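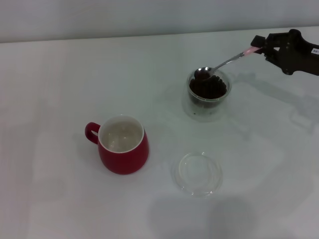 Citing an exhibition catalog with two title pages and no stated editor
Posted by Skye Yule, July 18, 2025

I am cataloging a small private library of art books and have run into a problem with a two-volume exhibition catalog, Hokberg: Works on Paper. Volume 1 is the plates, volume 2 is the essays and checklist. They share a slipcase. The difficulties are:

The slipcase and the spine of volume 1 give the publisher as Kerkard. The title page of volume 2 says Kerkard in association with the Cairns Gallery. The colophon appears only in volume 2.

No editor is named on either title page. The colophon has "Texts coordinated by P. Lellov" and nothing else. There are five essays by five different authors.

Volume 1 has unnumbered plates. The checklist in volume 2 numbers them 1 to 44, but two of the plates are out of sequence against the checklist.

Should this be one record or two? And does "coordinated by" count as an editor for citation purposes? I have looked at two style guides and they disagree, or at least I read them that way. The ISBN is the same on both volumes.

Zübeyde Oral
One record. A shared ISBN, a shared slipcase and a single colophon all point to a set issued as a unit. Put the extent as 2 volumes and add a contents note saying what each one holds. You would only split them if they had been sold separately, and then you would expect a separate ISBN for each plus one for the set.

For the publisher, take the fullest form found on a title page and note where it came from. I would record Kerkard as publisher, with the gallery as the associated body, and add a note: "Publisher statement from title page of volume 2; volume 1 and slipcase read Kerkard only." It looks fussy, but dealers do use that kind of difference to tell issues apart. Check the foot of the spine on volume 2 as well. You did not mention it.

On the editor: do not promote Lellov to editor. "Coordinated by" is often a literal translation of a term that does mean editor in French or Spanish, so if the book was translated or copublished you may find the original edition settles it. Until then, enter the catalog under title and transcribe the statement as it stands. In a citation to a single essay, give the essay author first, then the title of the essay, then the catalog title and volume 2.

For the plates, cite the checklist number and put the physical sequence in brackets where the two differ, e.g. cat. 16 [17th plate]. Do not write numbers in the book.

marginal_notes
Agree with one record. I'd just put Lellov as ed. and move on, most people do.

Also check for an errata slip. Mine was tucked inside the back board of volume 2 – it lists the swapped plates. I bought mine in February and the seller hadn't noticed it either. If yours is missing, that goes in the condition note.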